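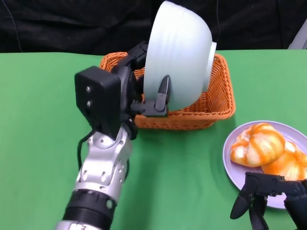 Wangate Supper Club - Table & Kitchen Team

I have been wanting to write about baskets for ages, and after our January supper I finally have an excuse, so get yourself a drink and settle in!

It started with the table. We have had a plain white cloth for as long as I've been on the team, and Rodica Rusu said at the last planning night that she was sick of looking at it. So we went green. Green all the way across, edge to edge, with black fabric hung up behind, and oh my goodness, what a difference. Food looks brighter on green. I put out a pale lavender plate with two buns on it, the ones with the orange glaze, and I could have stood there looking at them all evening (I ate one later and then had to find another so the plate looked right).

And then the orange basket! It's a woven one, rectangular, with a rim that flares out a little at the top, and it is such a cheerful thing. I bought it from Okier for 14 dollars, which I thought was a bit steep until I got it home and started putting things in it. Napkins, jars, a whole squash at one point. What I love it for most is bowls. A big white bowl in an orange basket on a green table - you don't need flowers after that.

The bowl goes in and out of that basket all night long. Before we eat, it sits in there as part of the table. Once the salad is ready it comes out, gets filled and goes around, and at the end of the night the basket carries it home with the serving spoons tucked in beside it. If your basket is a snug fit, tip the bowl on its side and lower it in that way. I used to push mine straight down and got it properly stuck at Gwilym Voyle's house, and we had to turn the whole thing upside down over his couch to get it out.

We fed 32 people this time, our biggest supper yet, and I made three batches of the buns. The glaze is so easy. Apricot jam, a squeeze of orange juice, warm it in a small pan until it runs, then brush it on while the buns are still hot from the oven. Do a second coat after five minutes. Gwilym thinks one coat is plenty and he is wrong, but he did wash all the pans so I'm letting it go.

A few people asked about the lavender plates. I got mine secondhand in Vaughan, from a lady who was clearing out her dining room, and I only wish I'd taken more of them. I know purple next to orange sounds like a lot. Try it anyway! Put something with a shiny glaze on a soft, pale color and it looks like it came from a bakery window.

Next time I want to try a blue cloth, and Rodica is already talking about lemons. She also wants the recipe for the cabbage salad, so that's going up as soon as I can read my own handwriting. Bring a basket if you have one - any color, as long as a big bowl fits in it.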